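Ticket 191: Cannot join the online breathing class, sound stops after 10 minutes
Status: Solved
Opened by: Imre Illés
Assigned to: Joaquín Mansilla, Potudgate member support
Opened: January 2026

Imre Illés wrote:
Hello. I am a member of the evening meditation and breathing course at Irkine. I follow the lessons from home on my tablet with the Wula app. The picture is good all the time, but the sound of the teacher goes away after 10 minutes. If I close the app and open it again, the sound is back, and then the same problem comes. The breathing counts are only spoken, so without sound I cannot follow. I have already restarted the tablet and the router.

Joaquín Mansilla wrote:
Hello Imre, thank you for the clear message. Please tell me which version of the app you have (Menu, then About). Do you use headphones or the speaker of the tablet? Does the same happen with the recorded lessons?
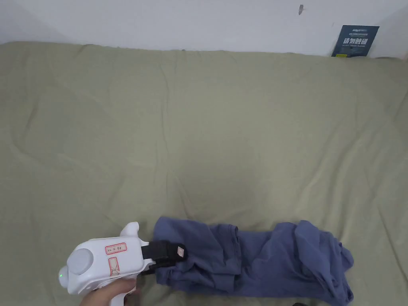
Imre Illés wrote:
The version is 2.40. I use small wireless headphones from Ghanem. With the recorded lessons I have no problem, also not with the long relaxation one. I tried the live lesson with the speaker of the tablet and the sound stayed until the end. But my wife sleeps early, so I would prefer the headphones.

Joaquín Mansilla wrote:
This helps a lot. In the live lessons the app keeps the microphone open, even when you are muted, and some headphones then change to call mode and go silent. Please do the following:
1. Leave the lesson and close the app.
2. In the tablet settings, open Apps, then Wula, then Permissions.
3. Set Microphone to "Do not allow".
4. Connect the headphones again and join the lesson.
You will not be able to speak to the teacher, but you can still write in the chat.

Imre Illés wrote:
I did the four steps before the lesson yesterday. The sound was there for all of it, around 40 minutes. I do not need to speak in the class, so for me it is fine like this. You can close the ticket.

Joaquín Mansilla wrote:
Closed. I have added the steps to the help page for live lessons.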